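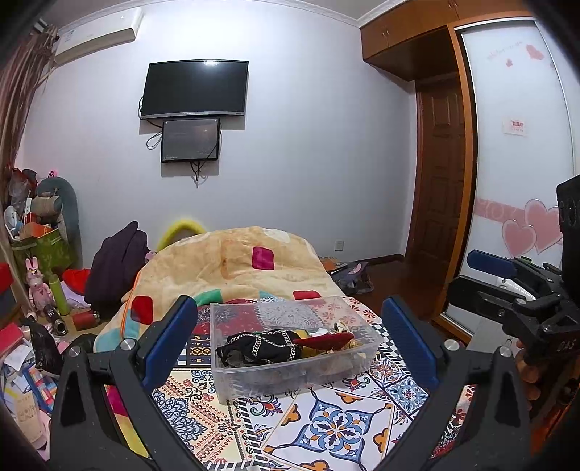
Liepiņa wrote in to ask why anyone would give a whole evening talk to small boxes of odds and ends, when most people who come to these talks are stuck on closets and garages. It's a fair question and I'm going to start with it.

Speaker notes: Small Things on the Bed
Posted Jan 11, 2024 by the Stirkden Home Talks desk

Opening (keep it short)

Say hello, say where the restrooms are, say the talk runs 60 minutes with questions at the end.

Answer Liepiņa's question. Closets get sorted because they have doors and rails and you can see when they're full. A small box has none of that. It goes on a shelf or under a bed and stays there through two moves. When people tell me they can't find the spare key, the good scissors or the chain that goes with a certain outfit, it's in a box like this.

Point at the box on the screen. Clear plastic, open, on the bed. Black fabric with a silver chain around it, something red with a point, then a pile of little yellow, white and brown things at the back. Ask the room how many have a box like it at home. Wait for hands.

Part one: why the bed

I sort small things on a bed. Some people in the Munau group prefer a table and that works too, but things roll off a table. A bed has give in it. Beads and screws stay where they land.

Push the quilt to the far end and leave it there. Don't fold it first or you'll end up doing the linens instead.

One warning about patterned sheets. They're cheerful and I own several, but a busy print hides small items. An earring back on a tile print is gone until laundry day. If your sheet has a lot going on, put a plain towel down and tip the box out on that. A white towel for dark things, a dark one for pale things. I keep one of each in the closet.

Part two: tipping out

Take the big soft things out by hand. Fabric goes first. If there's a chain wrapped around it, unwind the chain before you pull, as fine links catch on knit fabric and you can lose a thread or a link. Lay the chain out straight. If it's knotted, set it aside for later with a pin and a good lamp. Don't start on knots during a sort. I have lost whole afternoons that way.

Anything with a point comes out next and goes on the nightstand, not on the bed. You'll be leaning on the bed.

Then tip the rest.

(Slide change. Drink some water.)

Part three: the groups

Use four groups.

Wear it. Chains, scarves, pins, hair things.
Use it. Keys, chargers, tape, batteries that still work.
Belongs with something else. Game pieces, spare buttons, the screw from the lamp.
Don't know.

The fourth group is always the biggest the first time, and people get discouraged. Tell them that's normal. In August I did my own box from the hall and counted it for this talk. It held 87 items, and more than half went into Don't know on the first pass. On the second pass I knew most of them.

Someone will ask about throwing things out. I don't cover that until the groups are made. If you decide as you go, you'll throw out the cap and find the bottle ten minutes later.

Part four: putting back

The same box can go back into use, but it should hold one group only. Clear plastic is good for this. You can see what's in it without lifting the lid, provided it isn't packed to the top with the soft things in front.

Wrap chains around a piece of card instead of around clothing. Cut a notch in each end of the card so the chain doesn't slide. Cereal box card is fine. Hand the samples around at this point (they're in the Sutumel tote, side pocket).

Put the lid on. If it won't close, there's too much in there. I know people who leave the lid resting on top for years. Dust gets in and then nobody wants to put a hand in.

Label the short end, the one that faces out on the shelf. I use masking tape and a pencil.

Part five: what about the bed afterward

Shake the sheet before you make the bed again. Do it over a hard floor if you can. Check the folds of the quilt as well, especially along any trim or patches, where a small thing can slip under a loose edge. Check under the pillows. Clothes left over the side of the bed should be picked up and shaken too.

Questions I usually get

How long does one box take? For me, an evening. Less with two people, if they agree on the groups before they start.

Can children help? Yes, with the third group. They know which game a piece belongs to.

What about a box with 1000 beads in it? Leave the beads together. That box is already sorted.

Close

Handouts are by the door. Return the card samples, please, we ran short at Munau. Next talk is on kitchen drawers.

2 comments
60 shares

Related talks
Kitchen Drawers, One at a Time
Quilts: Washing and Storing
What to Keep Under a Bed
Notes From the Munau Evening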